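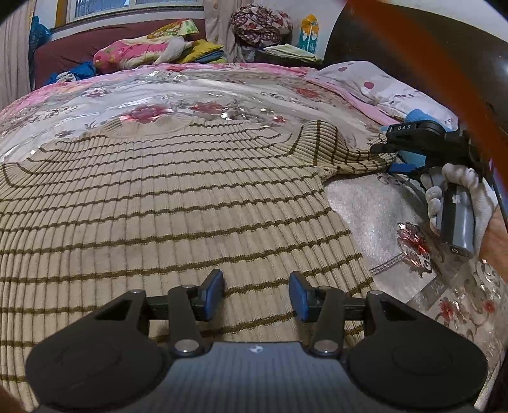

plinth_adjacent
Posted 17 Sep 2020

Is it normal for a gallery to charge an artist for being in a group show, and if it is, how annoyed am I allowed to be? I make video work, mostly long loops in which very little happens, and I've been invited into a show at Cillalora, an artist-run-ish space that has recently acquired a logo and, with it, opinions. The invitation was lovely. The loan agreement arrived a week later and was less lovely. I read it sitting on the end of the bed next to the knit I'd spread out as my opening outfit, the cream one with thin olive-brown stripes and a lot of ribbing, which makes me look like someone who understands contracts. I don't. So I'm asking here before I sign.

The show is up until February. My piece runs on three monitors and the agreement says the following, which I've translated out of Legal as best I can:

The artist pays a "participation contribution" of $600. It isn't refundable, even if the show doesn't open.

The artist delivers the work, by a shipper of the artist's choosing, as long as the artist chooses Gedon.

The work is insured for "its material value." I'd put $3000 on the form as the value of the work. Somebody crossed that out and wrote "3 screens, used."

The gallery may show "excerpts or adaptations of the work in any format for any purpose connected with the exhibition or the gallery." The piece is one unbroken shot. An excerpt of it is a different piece, and a worse one.

There's no artist fee. There is a dinner.

I do want to be in the show. The other people in it are good, the curator wrote me a thoughtful email about the work, and I haven't been asked to be in anything since the spring. I also have roughly the negotiating instincts of a houseplant. Is any of this standard? What would you push on, and what would you let go? And is there a way to push that doesn't end with me being quietly replaced by somebody with a nicer temperament?

14 comments | 22 people are following this

We use cookies to remember who you are and what you were reading. Accept all | Manage

damp_basement_annex

I ran a small space for longer than was good for me and now I write loan paperwork for other people's small spaces, so take this as coming from the enemy.

The fee first. Charging artists to be in a curated show isn't standard, though it's common enough that people will tell you it is. A members' show with a hanging fee is one thing. You apply, you pay, you know what you're in. An invited show is another. They asked you. If they need $600 from each of you to open the doors, they have a budget problem and they've solved it by inviting it to dinner.

Ask what the money is for, in one line, in a friendly email. "Could you send me a breakdown of the participation contribution?" Then stop typing. I've seen that question make the charge disappear completely. I've also seen it produce a spreadsheet with "atmosphere" on it, but then at least you know where you are.

The insurance clause is the one I'd actually fight over. Material value means that if a pipe goes, they owe you for secondhand monitors. You need two numbers on the form, one for the equipment and one for the work. Because yours is video, the file itself is replaceable as long as you have a master at home (please tell me you have a master at home), so the value of the work matters less than it would for a painting. The equipment should be covered at the price of buying it again, from the minute it leaves your place until the minute it's back. If the monitors are theirs, get that in writing too, along with who switches them on in the morning. Half of all video art is seen as a black rectangle with a small blue message reading NO SIGNAL. Some of it reviews quite well.

Shipping: if they name the shipper, they pay the shipper. I have nothing against Gedon. I'd say the same if it were my cousin with a van. Ask for return transport in the same sentence, as it tends to be forgotten by the time everyone is tired and the next show's crates are in the corridor.

Excerpts: offer them something so you aren't just saying no. Three stills of your choosing, plus a clip of a length you set, for press and the gallery's own site, for the duration of the show and in their archive afterward. Strike "adaptations." Strike "or the gallery." You can do this with a pen. Cross it out, initial it, send it back. People treat a loan agreement as if it came down a mountain on tablets, when usually it was copied from another gallery's agreement, with the other gallery's name still in paragraph 10.

As for being replaced: a curator who wrote you a real email about the work probably hasn't read the contract. Write to the curator, and copy in whoever sent the paperwork. Be cheerful. Attach your marked-up version so that agreeing is less effort than arguing.

41 found this helpful | Share

looping_since_lunch

I paid to be in a show once and I'm still in therapy about it, or would be if I hadn't paid to be in the show.

Can't help with the contract but PLEASE check what they're playing it on. Clestach, where I showed a couple of years back, had an old Nishimura player that stopped for a moment every time the loop came around, and mine was also meant to be unbroken. A visitor complimented me on the pause. Now it's part of the work and I have to recreate it everywhere, with a note.

Also is the dinner sit-down or is it crisps

9 found this helpful | Share

second_hand_vitrine

Going to disagree a little with the first answer. It's all correct, but if you send back a page covered in pen you'll be haggling over five things at once, and a small space with one part-time person will pick the easiest to give you, which will be the stills.

I'd choose two. In your position, those are the fee and the insurance. Say plainly that you don't pay to take part in invited exhibitions and ask them to remove the clause. You don't have to say it's a matter of principle, or that you're broke, or anything else. If they come back and say everyone else has paid, you can ask the others. Artists in a group show are allowed to talk to one another, whatever the tone of the agreement suggests, and quite often everyone else has been told the same about you.

If both of those get fixed, raise the excerpts next, by email, as a detail. Shipping I might let go, depending on how far it is. Three monitors can go in the back of a car with a duvet. I know what a registrar would say about the duvet.

And decide now, before you write, whether you'd still do it if they hold firm on the $600. Some people would, for a strong show, and I wouldn't think less of them. It's an unpleasant thing to work out at the loading door.

17 found this helpful | Share

plinth_adjacent

Thank you, all of you. I've sent the friendly one-line email and then stopped typing, which took some doing. I do have a master at home. I have since made another one and put it in a different room.

I've asked about the player. Cillalora says it's "a good one."

The dinner is described as "standing."

Get the weekly digest of unanswered posts. Enter your email to subscribe. You can unsubscribe at any time.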